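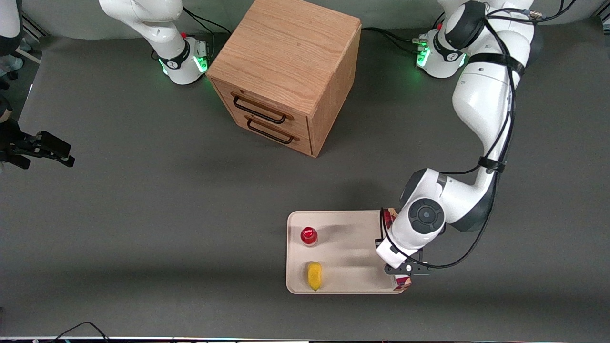
Will the new two-arm stations change who works on the small-order packing floor?

The same people will staff the floor, on the same shifts, with different tasks. Operators who have spent most of a shift moving items between trays and drawers will spend it on setup, stock preparation, exception handling and final inspection.

News > Operations > Small-Order Packing

Gallagher to Move Tray and Drawer Handling to Two-Arm Stations at Borkov Site

BORKOV – Gallagher, a contract packer of mixed small goods, will begin regular production on two-arm robot stations at its Borkov site in December. The stations were integrated by Grustemberg and run on the Gredurach task controller. They will take over the transfer of single items between flat trays and drawer cabinets, a job now done by hand at benches.

The Borkov site packs sample sets and small mixed orders for food and household customers. Orders are short and the contents change often. A tray may carry a carton, a bottle and a piece of fruit, or a model of one, and the next order may share none of them. Conventional fixed tooling has not been practical for this work, and Gallagher has relied on manual handling since the site opened.

Each station has two white arms with parallel grippers, mounted at a flat dark gray work surface. In the layout used for acceptance testing, a wooden cabinet with two drawers stands between the arm bases, and a beige tray lies in front of it. The drawers have dark bar handles. One arm can hold an item at the tray while the other stays open and clear of it. Status lights on the arm bases show green in the ready state.

Acceptance testing covered 2,000 transfers with a mixed set of items. Of these, 1,319 were completed at the first grasp. A further 486 were completed after the controller made a second attempt, and the remaining 195 were passed to an operator. Most of the handovers involved rounded items that had turned in the tray, or cartons standing too close to the rim for the fingers to close squarely. Grustemberg has since adjusted the approach angle for upright cartons. The revised setting will be tested separately before production starts.

Changes to operator work

Under the current method, an operator reaches across the bench for each item and opens and closes the drawers by hand. Gallagher's internal review of the benches recorded 169 reaches per hour at the busiest position. Shoulder and wrist complaints were concentrated at that position, and operators have been rotated off it every two hours.

At the new stations the operator loads the tray, confirms the order on the controller screen and releases the cycle. When the controller cannot complete a transfer, it stops both arms and shows the item concerned. The operator may reposition the item, complete the transfer by hand or reject it. Arms remain stopped until the operator has stepped back and pressed the release.

Final inspection stays manual. An operator checks each packed drawer against the order sheet before it leaves the station – the controller does not sign off orders.

Positions on the packing floor will be regraded. The bench operator grade will be replaced by a station operator grade, which includes gripper finger changes, cable checks at the start of each shift and entry of new items into the controller. Pay for the new grade is set above the present bench rate. Operators who prefer to stay on manual work may transfer to the oversize line, which is not part of the project.

Training takes place on site during paid hours. It consists of two days of instruction and four shifts alongside a Grustemberg technician. Night shift staff will be trained in a session starting at 10 p.m. so that their working pattern is kept.

Schedule

Two stations will enter production in December on the day shift. The manual benches next to them will stay in use until both stations have run a full month without a stop longer than one hour. A decision on further stations will follow a review of handover rates and operator reports.

About the companies

Gallagher packs sample sets and small mixed orders under contract. Grustemberg designs and installs handling stations for short-run packing. Gredurach is Grustemberg's task controller for one-arm and two-arm stations.

Press inquiries should be directed to the Gallagher communications office at the Borkov site.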